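6. FOLDING T-SHIRTS ON THE BED

Metness Wardrobe System, Set-up and Use Guide

This section covers folding short-sleeved T-shirts for the Metness drawer insert. You should have fitted the insert already (section 4) and emptied the drawer (section 5). If you skipped section 5 because the drawer looked tidy enough, go back. It wasn't.

A word before you start. Plenty of folding guides promise that a drawer will stay neat for good once the clothes are folded a certain way. We have not seen it happen. What a decent fold will do is let you see which shirt is which and pull one out without dragging up its neighbours. That is all we claim for the method below.

6.1 What you need

A flat surface, larger than the biggest shirt with its sleeves out. A bed will do.

The shirts, washed and fully dry.

Somewhere to put the finished stack within arm's reach.

You do not need a folding board. The Domov board fits the insert and some people like it, but we tried the method with and without and could not find much in it. If you own one, see 6.5. If you don't, keep your money.

6.2 Choosing the surface

Soft bedding is the usual cause of a bad fold. A thick duvet gives way under your hands, the hem creeps, and you end up smoothing the same sleeve three times. Take the duvet off, or lay something firm over the sheet. A woven sleeping mat works well: it stays flatter than a sheet and cotton slides over it without catching much.

Note: run your palm over the mat first. A broken strand will snag a knit, and it will pick your best shirt to do it.

Note: a table is firmer than any bed, but check the width. Our test table was 70 cm across and the sleeves of the larger shirts hung off both sides.

6.3 Laying out and folding

1. Move pillows and cushions away from the part of the bed you mean to use. They can stay on the bed if there is room.

2. Put the finished stack to one side, close by. Reaching across an open shirt to get to the stack will undo your smoothing.

3. Lay the first shirt flat, with the collar pointing away from you and the hem towards you. For a plain shirt it makes no difference which side faces up. For a printed shirt, see 6.4 before you go on.

4. Draw the sleeves out to each side. Smooth from the middle outwards with a flat hand. Don't tug at the hem. Tugging stretches the knit and does nothing for the creases. 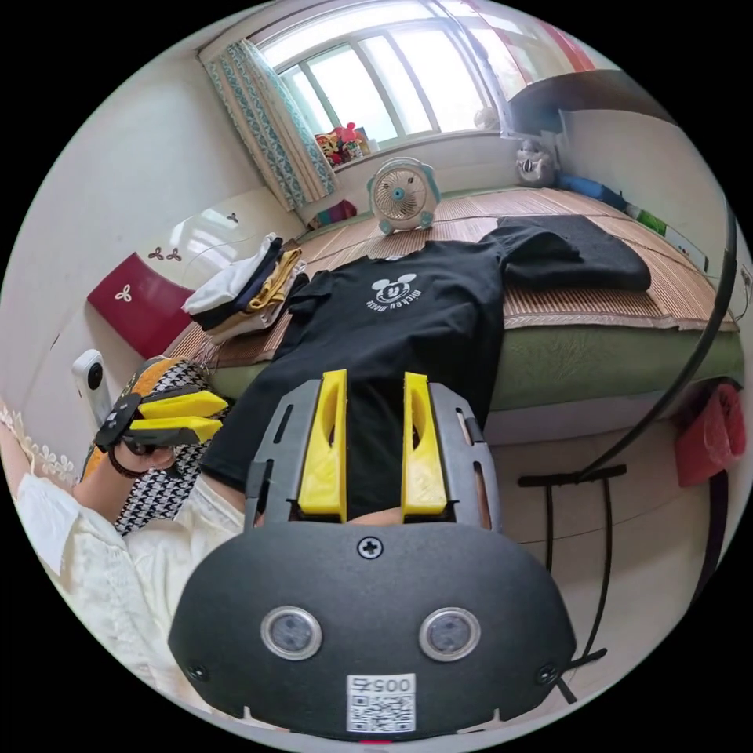
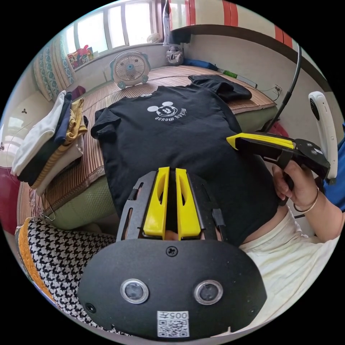
Fig. 6a and 6b. Black printed T-shirt laid flat on a woven mat, with folded clothes stacked on the bed.

5. Fold one side in towards the centre, sleeve and all, then turn the sleeve back so that it lies within the body of the shirt. Repeat with the other side. You should have a long strip with straight edges. If the strip is wider at the hem than at the shoulder, open it and start this step again, as it will not get better later on.

6. Bring the hem up to just short of the collar. Stop before you reach it. The ribbing is thicker than the rest and makes a lump if it is folded in.

7. Fold in half again for the standard row, or in thirds for the shallow row.

8. Lay the shirt on the stack with the rounded fold facing you.

Caution: do not press down on the stack to make it lower. It springs back, usually in the drawer, and then the drawer won't shut.

6.4 Shirts with a print

Other makers tell you to fold printed shirts inside out to save the print. The Betancur leaflet is firm on this point and gives no evidence. We folded the same 19 printed shirts both ways for a summer and saw no difference we would swear to. Older, thicker prints may be another matter. If a print already feels tacky or has begun to crack, put a sheet of plain tissue over it before step 5.

Fold with the print facing down on the mat if you want it to show on the outside at the end. Fold with the print facing up if you would rather have it hidden inside. With two black shirts in one row, the print is often the only quick way to tell them apart, so we suggest letting it show.

Caution: never iron a print to flatten a fold line. Hang the shirt up overnight.

6.5 Using a folding board (optional)

1. Place the board in the middle of the shirt, top edge level with the base of the collar.

2. Carry out step 5 around the board.

3. Slide the board out towards the hem and finish with steps 6 to 8.

The board sets one width only. It suits the standard row and is too wide for the shallow one, whatever the packet says.

6.6 Loading the drawer

1. Check the inside width of your drawer. The insert is made for 490 mm and will take a little less, but it will rattle in anything wider.

2. Stand the folded shirts on edge, rounded fold upwards, starting from the back.

3. Stop when you can still slide a flat hand in beside the last shirt. A fuller drawer looks better for one evening.

4. Close the drawer slowly the first time and listen for cloth catching on the runner.

Caution: the 600 mm Vastine drawer is described in its own leaflet as compatible. It is, if you also fit the spacer strip from bag C. Without the strip the insert slides forward each time the drawer is opened.

6.7 If it goes wrong

Shirts fall over in the row: there are too few of them. Fill the gap with a rolled pair of socks or move the divider up one slot.

Sleeves work loose: the sleeve was left across the fold line in step 5.

Collar looks crushed: the hem was brought up too far in step 6.

Everything is untidy again by Friday: this is normal. Refold the ones you wear and leave the rest alone.

For trousers and jumpers, go to section 7.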